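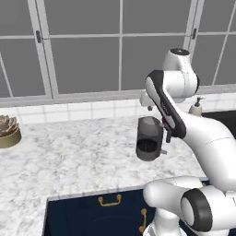
June 9, 2019

Sunday, so no compressor noise and no one to borrow my calipers. Ran the sim kitchen all afternoon instead of mowing.

Task is still "mug upside down on counter." My nephew can do this. He's four and he does it with milk in it.

Setup same as last entry except I dropped the gripper force limit to 85 percent and turned the contact solver step down by half. Batch of 300 episodes, random mug start pose, everything else in the kitchen nailed in place. The succulent stays where it is. Bonifacio wants the plant randomized too and I told him we can talk about the plant when we can put down a cup.

Approach and grasp: fine. Boring, even. The planner comes in from the side, closes, lifts, and there's your mug in the air over the marble looking like somebody means business. If you stopped the video there you could raise money on it, and I believe Zamora did exactly that.

Placement is where the afternoon went. Mug goes over sideways, keeps tilting until the mouth points down, and then the wrist has to finish the turn with the elbow already folded up near the window. Two bad habits:

1. Wrist runs out of travel short of vertical. Planner backs out, swings the long way around, and the soap dispenser gets it. Collision margin on the dispenser is 5 mm, which was my idea.

2. Rim touches down on one edge first, controller reads that as "arrived," gripper opens. Mug rolls. Twice it rolled off the front of the counter, past the drawer pull, and kept falling because whoever built the floor forgot to give it collision geometry. (Me, in April.) Somewhere under Holtitz there are 2 mugs still accelerating.

Tried for habit 2: require contact all the way around the rim before release. Better, but now it presses down and waits, and sometimes waits until timeout. Leaning on a cup, thinking it over. I know people like that.

Alaric's suggestion from Friday's email was to regrasp – set it down on its side, let go, pick it up from the base end, finish the turn. Ugly but I think he's right. It's also what I do at home when my hands are soapy, so I can't look down on it.

Note for whoever reads the Linus log: the grasp success number in there counts as a success anything still in the fingers at the end of the episode. That includes the timeouts. Don't quote it to anybody. I'll fix the metric before the next batch and the number will get worse, and I'd like it on record that I said so first.

On the general question, which Drernard keeps putting in the subject line of his emails ("CAN IT DO DISHES YET"): no. It can pick up one dry, rigid, empty mug with known dimensions in a kitchen with nobody in it. No water, no suds, no spoon left inside. I washed up after lunch without replanning once, though I did chip a bowl.

To do:
– rim contact check with a shorter wait, then release anyway
– regrasp branch, ask Alaric for his old state machine
– dispenser margin up
– floor!!
– real arm not before July, whatever the slide says

Left the overnight batch running on the second machine. Please don't update its drivers.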